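Best needle size for hemming jeans on an older machine?

Struan Tosh
I have a Castis machine from my aunt and it skips stitches whenever I get to the side seams on jeans. Plain cotton sews fine. I'm using the needle that was already in it and regular polyester thread. Do I need a heavier machine, or is it something I'm doing?

Ese Afolabi
Change the needle first. Use a denim needle, size 16, and throw the old one out. Set the stitch length to 4 and go slowly over the side seams - turn the wheel by hand for the thickest part. If the foot tips up as it climbs the seam, fold a scrap of denim and put it under the back of the foot to level it.
Wash the jeans before you mark the length. I skipped that once and lost a good pair.
It also helps to press the fold hard before you sew. I do mine with the iron on high and let it cool flat.

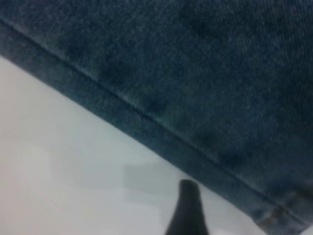
Folded hem on blue denim, close up

kirkier48
what she said about the needle. also clean out the lint under the plate, mine was packed solid

Struan Tosh
New needle fixed most of it. Still skips now and then on the left leg, so I'll try the scrap next.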